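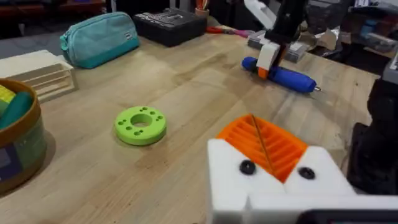
两条机械臂共用一张工作台时，作业规程应当首先规定什么？

首先应当规定作业空间的划分，以及两臂进入共用区域的先后次序。速度限值、夹持力限值、停止方式和人员介入的条件，都要在空间划分确定之后才能逐项写明。空间未作划分的规程，其余条款即使写得很细，现场也难以执行。

第5章　桌面双臂作业的规则与规范

本章学习目标

学完本章后，学生应能够说明桌面作业单元中各类区域的含义；能够依据风险评估的结果编写一份简明的作业规程；能够区分保护性停止与紧急停止，并说明各自的复位要求；能够按照规定格式填写作业记录，并对记录中的异常条目作出初步归类。

本章要求学生已掌握第3章关于坐标系与工具标定的内容，以及第4章关于末端执行器选型的内容。

5.1　规则的来源与层次

机器人作业所遵循的规则分为若干层次。最上层是法律法规，规定雇主和设备所有者的基本责任。其次是技术标准，其中ISO 12100给出机械安全设计与风险评估的通用原则，ISO 10218的两个部分分别面向工业机器人和机器人应用，ISO/TS 15066则对人机协作应用作出补充说明。标准会不断修订，引用时必须写明版本年份，并核对该版本是否仍然有效。

再往下是单位内部的规程，包括作业指导书、点检表、交接班记录等。内部规程可以严于标准，不得宽于标准。教学与科研场所常有一种误解，认为小型机械臂负载低、速度慢，可以不编写规程。负载和速度确实影响伤害的严重程度，但夹手、刺伤和零件弹出等危险在桌面尺度上依然存在。末端执行器夹持带有金属尖端的工具时，危险主要取决于工具本身，与机械臂的额定负载关系不大。

因此，风险评估的对象应当是完整的应用，包括机械臂、夹爪、被夹持物、工作台、台面上的其他物品以及可能接近工作台的人员。更换其中任何一项，都应当重新审查评估结论是否适用。

5.2　工作台的区域划分

工作台通常划分为四类区域。

作业区是零件被抓取、翻转、装配或检测的地方，两臂均可能到达。作业开始前，作业区内只允许放置当次任务清单中列出的物品。

单臂区是仅供一条机械臂到达的区域，另一条机械臂的运动范围应当通过软件限位予以排除。

存放区用于放置备用工具、容器和工具箱，一般设在工作台的后缘或两侧。存放区内的物品在作业期间不得移动，其高度应当低于机械臂在该处的最低通过高度。

人员操作区是人员放置和取走物品的地方。人员的手进入该区域时，两臂应当处于保护性停止状态，或者处于经过评估的限速状态。

区域边界应当同时体现在三处：工作台面的标识、控制程序中的空间限制、作业指导书中的平面图。三者必须一致。实际检查中常见的问题，是台面标识已经随任务调整，而程序中的限制仍沿用旧值。规程应当指定专人在每次调整后逐条核对，并在变更记录上签字。

对于共用的作业区，还应当规定进入次序。常用的方法是设置占用标志：一条机械臂进入前先申请占用，离开并到达安全位姿后再释放。双臂协同夹持同一工件的任务不适用这一方法，应当另行编写同步运动条款，写明任一臂发生停止时另一臂应如何动作。两臂同时夹持刚性工件时，一臂停止而另一臂继续运动，可能使工件或夹爪受到过大的力。

5.3　夹爪与被夹持物

夹爪的检查应当列入每班的首项点检。点检内容包括手指的安装紧固件是否齐全、指垫有无裂纹或明显变形、开合行程是否与程序设定一致。由增材制造方法制成的手指，还应当检查层间有无开裂，并记录更换日期。

采用柔顺结构的指垫在接触物体时会产生变形，能够适应不同的外形，对位置误差也有一定的容许。这种结构给规程编写带来两点特殊要求。其一，夹持力不能仅凭驱动电流推算，应当用测力装置在典型开度下实测。其二，指垫变形后，被夹持物相对于工具坐标系的位置会发生偏移，精密放置类任务应当在夹持后增加一次位置确认。
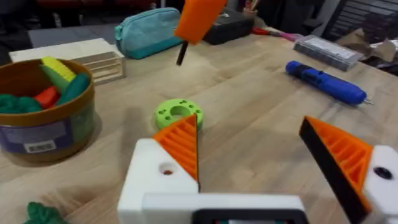 被夹持物应当按危险特性分类登记。第一类是软质物品，如织物、泡沫制品，主要问题是遮挡视线和卷入关节缝隙。第二类是刚性零件，如环形件、板件、盒体，应当注意跌落和滚动。第三类是带有尖端、刃口或动力源的工具。第三类工具在非必要时应当断开电源或取出电池；确需通电作业的，其启动信号必须纳入安全联锁，不得由夹爪挤压开关的方式启动。

薄而平的零件放置在台面上时，手指需要接近台面才能完成抓取。规程应当为此类动作规定单独的下降速度和接触力阈值，超过阈值即触发保护性停止。以腕部相机引导抓取的，还应当考虑手指对目标的遮挡。在最后一段接近过程中，目标可能部分或全部不可见，此时程序所依据的是此前一次有效观测。两次观测之间的时间上限应当写入规程，超过上限的，机械臂应当退回观测位姿重新识别。

5.4　停止、介入与恢复

保护性停止由安全功能触发，用于避免危险发生，其恢复条件由风险评估确定。紧急停止由人员操作触发，属于补充保护措施，不能代替其他风险减小措施。紧急停止装置复位本身不得引起机器重新启动，重新启动必须由另一次有意识的操作完成。

人员需要介入时，应当依次执行下列步骤：

（1）通过操作界面请求停止，确认两臂均已静止；
（2）确认被夹持物处于稳定状态，必要时先将其放回台面；
（3）从人员操作区一侧接近工作台，处理异常；
（4）清点台面物品，与任务清单核对；
（5）退出后由同一人员发出恢复指令，首个动作以低速执行。

第（2）步容易被忽略。部分夹爪在断电后会失去夹持力，部分夹爪则会保持原有夹持状态。操作人员必须事先知道所用夹爪属于哪一种，并在作业指导书的首页注明。

介入处理由两人配合进行时，应当指定一人负责发令，另一人不得操作控制界面。交接班期间不得进行介入处理；已经开始的，应当处理完毕后再交接。

5.5　案例：一份作业记录的整理

Trellia实训中心在开设桌面整理与零件归位课程后，对全部作业记录进行了一次整理。整理工作由Mélanie Leclerc主持，Dardo Carrasco负责核对控制器日志。记录共计1,018条，每条对应一次完整的取放任务。其中891条在无人介入的情况下完成，其余127条均有人员介入。

127条介入记录中，有77条的原因栏填写为“台面物品与清单不符”，包括上一任务遗留的工具未收回、容器摆放超出存放区边界等。其余50条分散在指垫磨损、识别超时和通信中断等原因之下。

整理人员据此修改了规程。原规程要求每日作业前清点一次台面，修改后要求每次更换任务时清点，并在点检表上增加了存放区边界一栏。Leclerc在整理报告中同时指出，原因栏由操作人员自行填写，归类口径并不完全统一，上述数字适合用来确定改进的次序，不宜用来比较不同班组的水平。

该中心的另一项改动涉及记录格式。原表格只有“正常”和“异常”两个选项，操作人员遇到轻微偏差时往往选择前者。新表格增加了“完成但有偏差”一项，并要求注明偏差出现的阶段：接近、夹持、转移或放置。新表格自10月起使用。

在阅读本案例时，学生应当注意记录的边界。表中只登记了已经开始的任务，启动前即被取消的任务不在其中。若要研究准备工作的质量，还需要另外收集取消的次数和理由。

5.6　规程的编写格式

一份完整的桌面双臂作业规程至少应当包括以下部分：适用范围，引用标准及其版本，设备与夹爪清单，区域平面图，物品分类表，运行参数限值，停止与介入程序，点检表，记录表，变更记录。

条款用语应当明确。“应当”表示必须执行的要求，“宜”表示推荐做法，“可以”表示允许。“注意安全”“适当减速”一类的表述无法检查，不得作为条款使用。限值应当写出数值、单位和测量方法。例如规定夹持力时，应当同时写明测量时的手指开度、测力装置的型号以及读数的取法。

规程的审批应当由编写人以外的人员完成。规模较小的实验室人员有限，可以请相邻课题组的具备资格的人员代为审查，但审查意见须留存原件。

课前准备

在学习5.7节之前，请学生以小组为单位选定校内的一张机器人工作台，取得管理人员同意后，绘制其区域平面图，标出存放区、单臂区、作业区和人员操作区。台面上未划入任何区域的物品应当单独列表，写明名称、位置和所属类别。平面图与列表一并带到课堂，供各组交换审查。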